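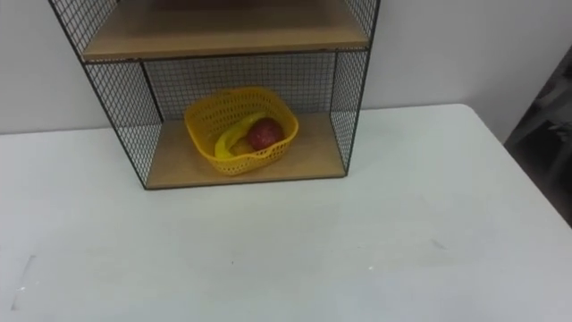 Threads > Larysa Kravchuk > Desk and shelf, room 504

1/
Fruit basket update from room 504 at Balside, as a few of you asked where it ended up. It lives on the bottom board of the black mesh shelf now, on the white desk against the wall. Three pieces in it is plenty.

2/
Before this the fruit was in a salad bowl on the windowsill, in full sun. In July last year we lost a whole bunch of bananas between lunch and the next morning. I threw the bowl out too because it had a crack.

3/
The shelf is a Cinden one. Thin black metal, mesh on both sides and the back, two pale wooden boards. It came flat in a box and took me most of an episode of a podcast to put together. The screws are fiddly. Use your own screwdriver, the one in the packet rounds off the heads.

4/
I did think about fixing it to the wall. Decided against it. The desk holds the weight and I can lift the whole thing off when I want to wipe underneath.

5/
The basket was £6. Yellow plastic, little slots all the way round, low sides. I wanted a wicker one but wicker is a pain once something has leaked into it. This gets rinsed in the sink and goes back.

6/
Reply to Habibur Mondal, who asked whether fruit goes off quicker in plastic. I haven't noticed any difference. The slots let the air through. What makes a difference is how much you pile in, the stuff at the bottom gets squashed and you don't see it.

7/
How I clean it, for anyone setting up something similar. Basket out first and down on the desk, well away from the rack. Banana out of the way beside it. Then the bottom board gets a damp cloth, then a dry one.

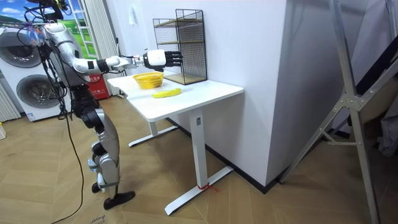 8/
Mesh next. A dry paintbrush gets the dust out of the squares. A cloth just pushes it into the corners, and it sheds bits of fluff that you then have to pick off the wire. Back panel first, then the sides.

9/
Then the desktop itself. White shows everything, mostly tea. Washing-up liquid and warm water does nearly all of it. I bought a bottle of Horkitix spray for the marks that won't shift and I've used it twice. It smells of pear drops, so I keep it well away when there's food out.

10/
Don't forget the desk legs. These ones have long flat feet and they collect crumbs like nothing else. I go along the top of each foot with the same damp cloth before it goes in the wash.

11/
Putting it back: basket in the middle of the board, pushed towards the back so the rim is nearly up against the mesh. If it sits too far forward people catch it with a sleeve. Nadiia Panasiuk had it on the floor the first week and we were finding grapes for days.

12/
Things I've stopped putting in it:
Grapes (see above)
Avocados, which get forgotten
Anything already cut

13/
Someone asked about bananas next to other fruit. Yes, they do bring everything else on faster. If I've got pears that are rock hard I leave them together on purpose. If everything is ripe already the banana goes on its own.

14/
The wood needed nothing doing to it. I had a tin of oil ready and in the end I left the boards as they came. There's one ring on the top one from a mug. I can live with it.

15/
Melahat Kocabaş wants to know if the same shelf would take a microwave. I wouldn't. The boards are fine with a basket and a few jars, I wouldn't go much heavier. Also measure yours first, she says hers needs 63 cm of width with the door open.

16/
Shopping is whoever is passing the Đàm grocer on the way in. Receipts in the tin, money back at the end of the month. Bence Csizmadia keeps buying plums. They've been good so far.

17/
Next job is the drawer with the tea towels in it. There are nine and I'd keep four. If any of them are yours, come and get them before I start.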